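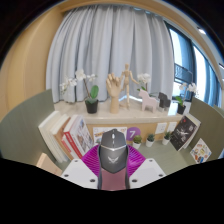
Household Organization, Unit 4
Books and small decorations at the desk
Handout for the evening group. Teacher: Hussam Dabbas

Before the lesson

Please read pages one and two of the course booklet and measure your own desk at home. Write down the width of the desk surface, the depth, and the height of any shelf or ledge which stands behind it. We will need these numbers in the second half of the lesson.

1. Three zones of a desk

In this course we divide a desk into three zones. The work zone is the part your forearms cover when you sit normally. The reach zone is what you can touch without leaving the chair. The back zone is everything behind this, including a window ledge or a partition if the desk has one.

Books belong in the reach zone if you open them every week. If you open them once in a season, they can go to the back zone or out of the room. Decorations belong in the back zone only. In January I asked the first group to try it the other way, with decorations near the hand, and most of them moved the things back after some days because the sleeves were catching on them.

2. Leaning books

A row of books which has no support on one side will begin to lean. A small lean is not a problem for a thin book with a hard cover. For a thick book it is worse, because the pages are heavy and they pull on the spine. After a long time the block of pages becomes a little twisted and the book does not close flat.

What you can do:

Put the thickest book at the end where the wall or partition is, and stand it fully upright. The next books then have something straight to rest on.

Do not mix very tall and very small books in one short row. The small book gives support only to the lower half of its neighbor, and the upper half bends over it.

Use a bookend at the open side. A heavy block of wood is also good if it has a flat face and does not slide. Test it with one finger: if it moves when you push lightly, put a piece of felt or thin rubber under it.

If the row is still leaning, lay two or three books flat and let the others stand against this pile.

3. Book with the cover facing out

Many people like to turn one book to the front, as in a shop. It looks friendly, and I do this at home also. But please choose a book that you do not need often, and change it from time to time, as the cover may lose color in daylight. A face-out book needs its own support from behind. It should not hold up the whole row.

4. The ledge

A stone ledge is cold in winter and can be damp near a window. Paper takes up this moisture. For this reason we keep the ledge for objects of ceramic, glass or metal, and books stay on the desk or on a shelf. If you have no other place, leave a gap of two fingers between the books and the window, so the air can move.

For decorations the usual advice is to make groups with different heights, and to leave part of the ledge free. My own rule is more simple - if you cannot dust the ledge in two minutes, there are too many things on it.

5. Calculating the weight

Use a kitchen scale. Weigh each book and write the grams in a column. Worked case from the last group:

Large picture book: 1,015 g
Novel, hard cover: 473 g
Pocket dictionary: 300 g
Notebook: 100 g
Total: 1,888 g

This is less than two kilograms and any desk will carry it. On a hanging shelf with small brackets you must compare the total with the number given by the producer, and do not forget the weight of the shelf itself.

6. Exercise for home

Take everything off the back zone of your desk. Clean the surface with a cloth that is only slightly wet, then let it dry completely. Put back the books first, the decorations after. Sit down and work at the desk for one evening, and note every object you had to move. Bring the notes to the next lesson, also if the list is short.

Materials for the next lesson: scale, measuring tape, pencil, two bookends. The felt pieces I will bring.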